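Email Print Copy link
Copied

DRASTLEY COUNTY SHERIFF'S OFFICE
PUBLIC INFORMATION UNIT

FOR IMMEDIATE RELEASE
11 February 2026

Four Arrested as Warrants Are Served in Osstead Burglary and Firearms Investigation

OSSTEAD – Deputies of the Drastley County Sheriff's Office arrested four people early Tuesday while serving search warrants at three addresses in Osstead and one rural property north of the town. The operation ended a three-month investigation into a series of break-ins at homes, farm buildings and a licensed gun store.

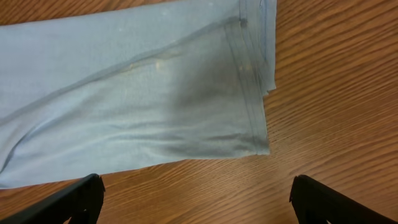
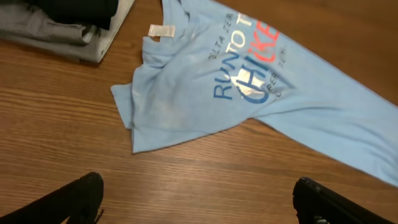

The four suspects, all adults, were taken into custody without shots being fired. One deputy was treated for a cut to the hand and has returned to duty. No residents were hurt.

The investigation began in November, when the owner of Sandhu Sporting Supply on the Osstead road reported that the rear door of the store had been forced overnight and a number of rifles and handguns removed. Detectives later linked that burglary to earlier thefts in the eastern part of the county through tool marks, vehicle records and information supplied by members of the public. In all, 57 reported burglaries are now being reviewed as part of the same case.

Items seized during Tuesday's searches include 26 firearms, 972 rounds of ammunition, power tools, two utility trailers and a quantity of jewelry. Eleven of the firearms have been matched by serial number to the November burglary. The remaining weapons are being checked against state and federal records, and the Sheriff's Office will not comment on their origin until those checks are finished.

"Families in Osstead have had a hard winter, and many of them have told our deputies that they no longer felt safe leaving their homes for a weekend," said Sheriff Shirley Thibodeau. "These arrests are the result of patient work by detectives and patrol deputies over many weeks. The case remains open, and we expect to speak with more people in the coming days."

The suspects are being held at the Drastley County Detention Center. They are expected to appear before a county judge later this week on charges that include burglary, theft of a firearm and possession of stolen property. Their names will be released after the first court appearance, in line with the policy of the Sheriff's Office. All persons charged are presumed innocent unless proven guilty in court.

The warrants were served at 5:15 a.m. by deputies from the patrol and investigations divisions, with help from the Osstead Police Department. Drondent Road was closed between the rail crossing and the water tower until 9:40 a.m. while one of the properties was searched. School buses were sent by another route – the Sheriff's Office thanks parents and drivers for their patience – and the road has since reopened in both directions.

Return of Property

Investigators have logged 265 items believed to be stolen. Residents who reported a burglary in the eastern part of the county since last summer will be contacted by telephone or letter if an item matches the description in their report. Owners are asked not to come to the Sheriff's Office before they have been contacted, as property cannot be viewed without an appointment.

When called in, owners should bring photo identification and any proof of ownership they have, such as receipts, serial numbers, photographs or insurance papers. Some items will be kept as evidence until the court case has ended. Firearms will be returned only after a records check of the owner, and only by a deputy assigned to the property section.

Residents who had property taken but did not file a report at the time may still do so at the front desk in Drastley, Monday through Friday, 8 a.m. to 4:30 p.m.

Request for Information

Detectives would like to hear from anyone who was offered tools, trailers or firearms for sale in or near Osstead since November, either in person or online. Persons who bought such items without knowing they were stolen are urged to come forward. Information may be given to any deputy, or left with the investigations division through the county switchboard. Callers may ask to remain anonymous.

Media inquiries should be directed to the Public Information Unit, Drastley County Sheriff's Office. Booking photographs are not available at this time.

###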